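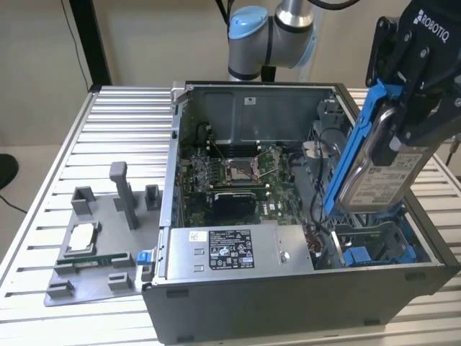 Community Help > Desktops > Taking Apart and Reusing

Which parts come out first on an old office tower?

Posted by skarnelico_sue, June, 9 pm

So I picked up a retired office desktop from the surplus shop in Lunham and I want to strip it for parts before the metal goes to recycling. I've added memory to a computer before but never emptied one! It's the kind where the hard drive sits in a blue plastic carrier. Mine won't budge and I'm scared of snapping it. Do I start there, or with the power supply? Also, does the processor need any special treatment, or can it go in the drawer with everything else?

yensuk_tinkerer

Unplug it from the wall, hold the power button in for a few seconds, lay it on its side and take the panel off. Then I'd do the drive before anything big. Pull both cables off the back of it first (that's probably why yours won't budge, it was on mine). On most of these you squeeze the two ends of the carrier toward each other and it slides out. No screwdriver! 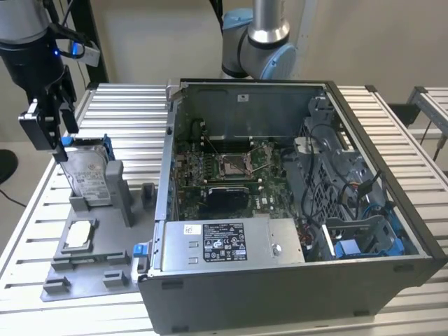 Once it's out I like to have a place waiting for it, because a drive laid on top of a heap of screws ends up on the floor sooner or later. Same goes for the processor. Heatsink off first, with a little twist if the paste has gone stiff, then lift the lever and pick the chip up by its edges. Please don't put it in the drawer. Mine go in a shallow tray, and the tray has a lid.

The power supply is heavy and its cables go everywhere, so I leave it for last. Usually a few screws on the back and then a latch or a tab inside. Never open the power supply itself.

Whole job takes me 20 minutes, plus another 20 finding the screw I dropped.

remia631

just yank it, it's old anyway

lunham_basement

Please don't yank it. If there was anybody's data on that drive, wipe it or have it shredded before you pass it along. And label your bags. I have 2 power supplies on a shelf and no idea which one works.

Contact us | © Remia Community Help | Back to top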